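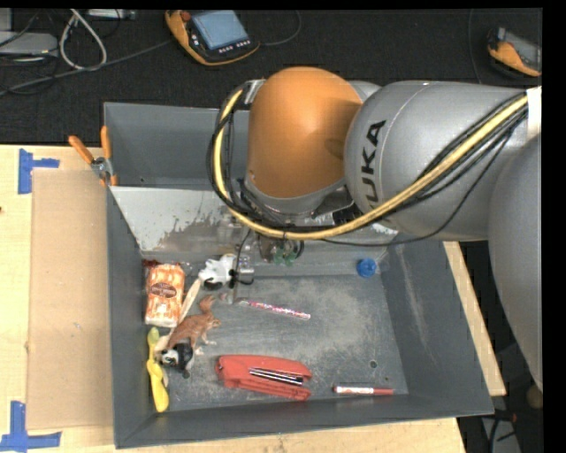
*읽는 시간 6분*

# 떠나는 배우를 조용히 보내 주면 안 될까

수요일 저녁이면 우리 집 거실은 좀 소란스러웠다. 어머니는 귤을 까면서, 나는 빨래를 개면서(개는 척하면서라고 해야 맞겠다), 둘이 나란히 일일극을 봤다. 정확히 말하면 어머니가 보시는 걸 내가 옆에서 참견하며 본 것인데, 그렇게 몇 해를 보내고 나니 어느새 등장인물들의 생일이며 빚이며 파혼 이력까지 내가 더 잘 알게 되어 있었다. 장편 드라마라는 게 원래 그렇다. 좋아하기로 마음먹은 적도 없는데 어느 날 보면 식구가 되어 있다.

그래서 〈드랄리츠(Dralitz)〉에서 두샨 델리치(Dušan Delić)가 맡은 역할이 다른 배우로 바뀐다는 소식을 들었을 때, 나도 꽤 서운했다. 아직 못 보신 분들을 위해 조금 설명하자면 〈드랄리츠〉는 강가 소도시의 여관집 이야기이고, 두샨은 그 집 둘째 아들이다. 무려 463회 동안 그 아이는, 아니 이제 아이도 아니지만, 같은 부엌문을 열고 들어와 같은 의자에 앉았다. 의자 다리가 삐걱거리는 소리까지 귀에 익었다. 그런데 다음 달부터 그 의자에 다른 얼굴이 앉는다고 한다.

내가 오늘 하고 싶은 이야기는 그 교체가 옳으냐 그르냐가 아니다. 배우에게도 사정이 있고 방송사에도 사정이 있을 것이다. 다만 그 뒤에 벌어진 일이 마음에 걸려서, 며칠을 생각하다가 이렇게 길게 쓴다. (짧게 쓰려고 했는데 늘 이 모양이다. 이해해 주시길!)

소식이 나온 그날 밤부터 시청자 게시판 '릴타(Lilta)'에는 글이 600개 넘게 올라왔다. 처음 것들은 참 다정했다. 처음 나왔을 때 키가 식탁만 했다는 이야기, 할머니 장례식 장면에서 같이 울었다는 이야기. 나도 읽다가 코끝이 찡해서 차를 한 잔 더 끓였다. 그런데 밤이 깊을수록 말투가 달라졌다. 돈 때문에 나간다더라, 누구와 사이가 틀어졌다더라, 은혜를 모른다더라. 출처를 묻는 사람은 거의 없었고, 물으면 도리어 면박을 당했다.

나는 이 '은혜'라는 말이 영 불편하다. 열 살 남짓에 일을 시작한 사람이 어른이 되어 다른 일을 해 보겠다고 한다. 우리 조카가 그런 말을 했다면 나는 밥을 사 주면서 잘 생각했다고 했을 것이다. 동네 빵집에서 오래 일하던 청년이 그만둘 때도 손님들은 아쉬워하며 덕담을 건넸지, 왜 우리를 버리느냐고 따지지는 않았다. 배우라고 해서 우리가 그 사람의 앞날에 지분을 가진 것은 아니지 않은가.

물론 반대쪽 마음도 안다. 드라마를 오래 본 사람에게는 인물이 정말로 살아 있다. 어머니는 몸이 안 좋으셨던 겨울에 하루도 빼놓지 않고 〈드랄리츠〉를 보셨고, 둘째 아들이 시험에 붙었을 때는 이웃에 떡이라도 돌릴 기세였다. 그런 분께 "배우는 배우고 인물은 인물이에요" 하고 말씀드려 봐야 무슨 소용이 있겠나. 서운함은 서운함대로 귀하다. 나는 그 마음까지 나무랄 생각은 조금도 없다.

여관집 어머니 역의 돌로레스 던리비(Dolores Dunleavy)는 이 배역을 42년째 하고 있다. 그동안 화면 속 남편이 2번 바뀌었고, 큰딸도 중간에 얼굴이 달라졌다. 예전 방송분을 다시 보면 새 남편이 처음 등장하는 날, 그이는 평소처럼 국을 떠서 내밀며 "식기 전에 들어요" 한다. 그게 전부다. 설명도 없고 회상 장면도 없다. 나는 그 장면이 두고두고 좋다. 새로 온 사람에게 그보다 따뜻한 환영이 있을까 싶고, 떠난 사람에게도 썩 괜찮은 예의였다고 생각한다.

방송사에도 한마디는 하고 싶다. 작별 방송을 꼭 그렇게 떠들썩하게 해야 할까. 예고편마다 '충격'이라는 글자를 박고, 누가 떠나는지 맞혀 보라며 며칠씩 애를 태우니 보는 사람도 덩달아 날이 선다. 차라리 부엌에서 밥 한 끼 먹이고 보내 주었으면 좋겠다. 둘째가 좋아하던 감자전이면 더 좋겠고. 주제가를 부른 밴드 플런덜렉스(Flundalex)의 옛 노래가 뒤에 조그맣게 깔린다면 나는 틀림없이 울 것이다.

그리고 새로 오는 배우 이야기도 해야겠다. 아직 한 장면도 나오지 않았는데 벌써 눈매가 다르다, 목소리가 얇다 말이 많다. 눈매야 당연히 다르지, 다른 사람인데! 처음 한 달쯤은 우리 모두 어색할 것이다. 나도 아마 "쟤는 누구야" 소리를 몇 번은 할 것 같다. 그래도 큰딸 때를 떠올려 보면, 지금은 예전 얼굴이 더 가물가물하다. 사람 정이라는 게 야속하고도 고맙다.

어머니께는 지난주에 미리 말씀을 드렸다. 둘째 얼굴이 바뀐대요, 했더니 귤을 까던 손을 멈추고 한참 계시다가 물으셨다. "그럼 먼저 애는 밥은 먹고 다닌다니?" 나는 잘 먹고 다닐 거라고 말씀드렸고, 우리는 다시 텔레비전을 봤다.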